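How to refinish a light wood tabletop with hardwax oil

Updated Jul 14, 2024

A pale tabletop shows every scuff, so plan on giving it a full sanding instead of spot repairs. Allow 2 days, most of it waiting.

Wipe the top down with a damp cloth and dish soap, then let it dry overnight. Grease left in the grain will clog your paper.

Sand with 120 grit first, always along the grain. Move to 180, then finish at 240. Don't go finer than that with an oil finish - the oil needs something to soak into. Vacuum between grits and check the surface with a lamp held low to one side.

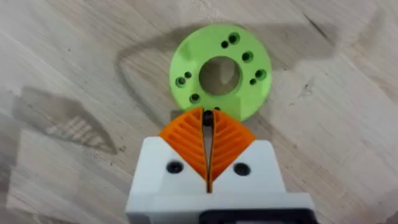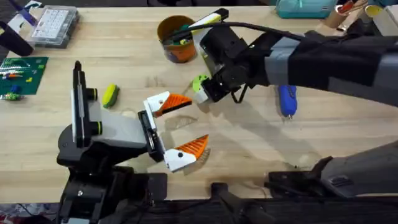
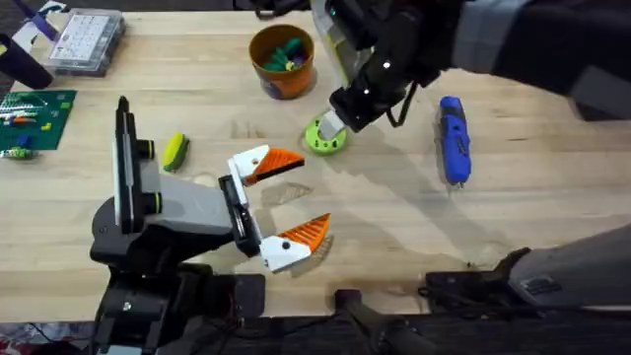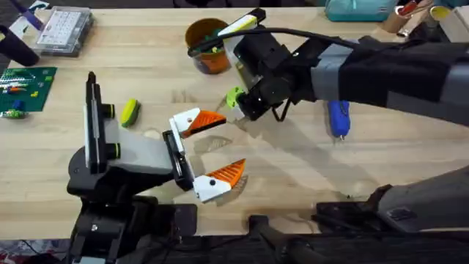

Light wood with visible grain.

Stir the oil well. I use Grovach clear, but Sarpong makes a white-tinted one that keeps the wood from going yellow. Try either on the underside first.

Pour out a small puddle and spread it with a white pad. Work one section at a time and keep the coat thin. After 15 minutes, wipe off everything that hasn't soaked in. Any oil left sitting on top will stay sticky for days.

Leave it overnight, rub lightly with a fine pad and put on the second coat the same way. Nicanor Zabala wrote in March to ask about a third coat. It's only worth doing on end grain.

Lay used rags flat outdoors to dry before you throw them out. Oily rags in a pile can catch fire.

Keep water off the top for a week. After that, clean it with plain water and a soft cloth, and re-oil worn spots as they show up.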